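Petition form keeps losing signatures (ticket log)

Status: open, waiting on Grastard
Opened by: Yasmine Lahlou

Sunday, first go

Right, so I run the petition page for our border policy campaign (we want the county to publish what it spends on detention contracts, and we want the MP to answer for it). We passed 2000 signatures this week, hooray, except the counter on the page dropped back by 93 overnight and I've had a stream of cross emails from people who think we've been fiddling it. Gyula Major has already written a post calling us liars, so I'd love this sorted quickly!

I logged in to Clostar and the missing names are still in the export, all 93 of them. They just aren't being counted on the public page.

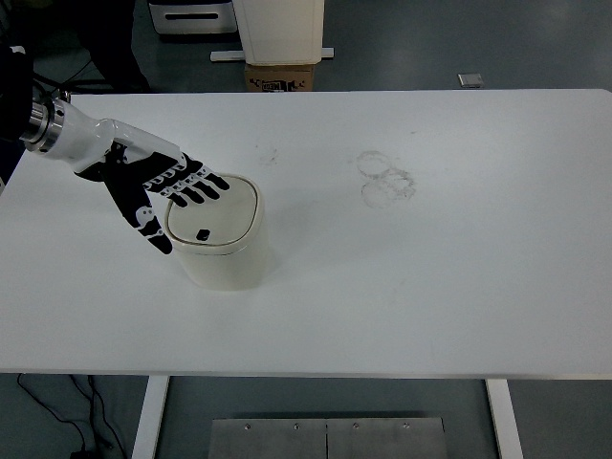
I cleared the page cache twice and tried it on my phone as well as the laptop. Same number both times. Then I signed it myself with my work address, got the thank-you email, and the counter went up by one, so new signatures are fine. It's only the older ones that have dropped out.

Sunday evening, reply from Emmett Obi at Grastard

Emmett asked me to look at the postcode column. Good shout! Every missing signature has a postcode typed without the space in the middle. He thinks the address checker was updated in October and now marks those as "outside area". I fixed one by hand, waited 30 minutes for the refresh, and it came back on the page.

What I've tried since

1. Edited 17 more postcodes by hand. All came back, but my wrists are complaining and I don't fancy doing the rest.

2. Uploaded a corrected spreadsheet. Clostar threw it out with "duplicate signatory" on every row, so no joy there.

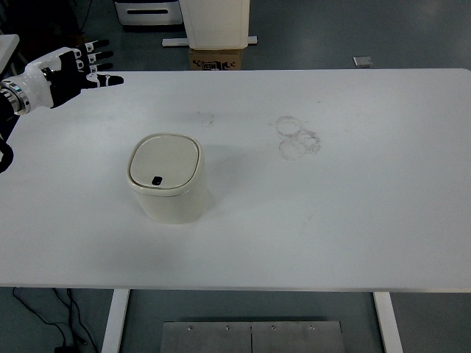

3. Turned the address checker off for ten minutes. The counter went right back up, but so did a load of overseas sign-ups we're not allowed to include, so I've switched it on again.

4. Asked Barış Güneş whether he can run the fix from the Grastard end. He's got the export now and says he'll look in the morning. Please don't close this one until he's replied.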